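Juniswood Desk Objects, data card

Last edited 17/02/2025 by Kieran Conneely, who is also the person to blame.

What it is

A set of 3,952 short teleoperated episodes of a robot arm taking things off stands, hooks and racks, and putting them back. Collected at the Kedstead bench of the Adeyemi lab. Each episode comes with wrist video, joint positions, gripper width and one line of text typed by the operator. Spelling in that line varies with the time of day.

Why hanging things

Our earlier set, Ketmont, was all blocks and cups. The policy trained on it became very good at blocks and cups and treated anything dangling as a personal insult. Hanging objects swing when touched, hide each other from the wrist view, and have to be lifted before they can be pulled. We wanted plenty of that.

The calligraphy brushes are the hardest group. Each one has to be unhooked without dragging its neighbor along, and the stand is carved all over, so depth estimates near it range from poor to imaginative.

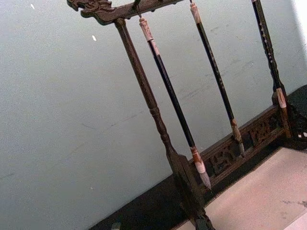 Roughly 1,000 episodes end in failure. They are kept and marked success = 0. Please don't filter them out and then write to tell us the set is too easy.

Splits

Train and test are divided by stand, so no test stand shows up in training. The first release divided them by episode. We had lovely numbers for a while.

Known problems

- Wrist video lags the joint log by up to 4 frames in episodes recorded before May. A corrected index is in fixes/.
- 2 operators did most of the brush episodes, and both approach from the same side. Your policy will too.
- "Put back" was scored by eye. A brush on the wrong hook counts as a success, after a long argument.
- Gripper width reads slightly open when fully closed. Subtract the offset in calib.txt.

Use

Free for research. Not tested on anybody's heirlooms. Report broken files through the tracker and include the episode number, as "the one with the brush" narrows it down less than you'd think.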